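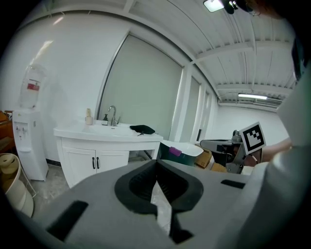
Re: Draft 2 of the hand-held gripper practice notes, washing area stations

Replying to the comments on draft 2. I have kept the earlier message below my answers where it helps and trimmed the rest.

> From: Prultton site
> To: gripper-practice list
>
> We read draft 2 against what we do at our own stations. Four points.
>
> 1. Section 3 says the marker on top of each gripper must be "clean and flat." Our operators wanted to know how clean. A thumbprint on the white border is not the same as a scratch through the black pattern, and the draft treats them alike.
>
> 2. Section 4 asks for a clear counter before every session. If the task is wiping a counter or moving a cup, a clear counter makes no sense.
>
> 3. Section 5 has nothing on two people working in one bay. We do this often with the vanity and the water dispenser side by side.
>
> 4. The 400 mm standoff from running water seems to come from the old arm cell rules. Does it apply to hand-held tools at all?

Point 1, markers. Agreed, and the wording will change. Draft 3 will split this into two checks. Marks that wipe off get wiped off before the next take. Any damage to the black pattern, or a lifted corner, means the marker is replaced and the gripper goes back through the tracking check before it is used. The white border counts as part of the marker. At Flundmont we had a batch where the border had been trimmed to fit the mount, and the tracking dropped out whenever the tool was tilted past a certain point. The pattern itself was perfect. Please don't trim borders.

Also under this point: the marker has to stay visible with the tool in a normal working grip. If an operator's fingers creep over it when they hold the gripper level, the grip is wrong or the mount is. Check this with the person who will be using it. Hands differ a lot.

Point 2, clear counter. The draft was badly phrased. What we meant is that everything on the counter should be there on purpose and written on the setup sheet. A soap dispenser, a cup and a cloth next to the faucet are fine if the sheet lists them. A phone somebody put down is not fine. Proposed text:

"Before the first take, compare the counter with the setup sheet. Remove anything that is not listed. If an item on the sheet is missing, either find it or change the sheet. Do not start with the two in disagreement."

The same goes for the floor. Boxes and container lids may be stored in the bay, but they must leave a walking path to the vanity and they may not stand where an operator has to step backward. Sobczak asked for a fixed path width in the standard. I would like to leave that to each site, as most of us are already bound by the building rules and a second number will only cause arguments.

Point 3, two people in one bay. This needs a section of its own, and here is what I have so far:

5.1 Each operator says aloud when they are starting and when they are done. Hand signals are not enough, as both people are usually looking at their own jaws.

5.2 Tools are not pointed at another person's face at any distance. With the jaws level and the arms out, it is easy to swing the tip up near someone's eyes when turning. Safety glasses are required in a shared bay. Ordinary eyeglasses do not count.

5.3 One operator's tool should not block the other's view of the work for longer than it takes to pass. If it keeps happening, move one of the stations.

5.4 Faces. Anyone who may come into view has signed the consent form first. This includes people walking through. If someone without a form does come into view, the take is flagged the same day and goes to the review folder, and no copy leaves the site until it has been looked at. Part of a face counts as a face.

Tokmont already does 5.1 and 5.4, and reported that the flagging took some getting used to but is now routine. Over their last 1665 takes they flagged 57, and most of those were people at the edge of a shared bay.

Point 4, the standoff. You are right that the 400 mm figure came over from the arm cells. It was written for powered equipment bolted to the floor. For hand-held tools I suggest we drop the distance and say this instead: the faucet stays off unless the task calls for water, the tool body is kept out of the stream, and a tool that gets wet is set aside and dried before anyone uses it again. Drip trays on water dispensers are emptied before the session. Water on a speckled floor is hard to see, so please wipe the floor in front of the dispenser as a matter of course.

One item that did not come from Prultton. Section 2 lists 9 checks before a session, and the jaw check is last. I would move it to the front. A pointed jaw tip that is loose or chipped makes the other checks a waste of time, and it takes a few seconds to look into the housing and close the jaws once by hand. The rubber strip on the body should be checked at the same time. If it is peeling, replace it.

Still open:

- Whether the setup sheet is kept on paper, on screen or both
- Who signs off on a replaced marker at sites with only one trained person
- Whether window blinds should be down for every take or just recorded as up or down on the sheet. I lean toward recorded.

Please send changes as replacement text with the section number. General remarks are welcome too but they are slow to turn into wording. I will put out draft 3 at the end of November with whatever has come in by then.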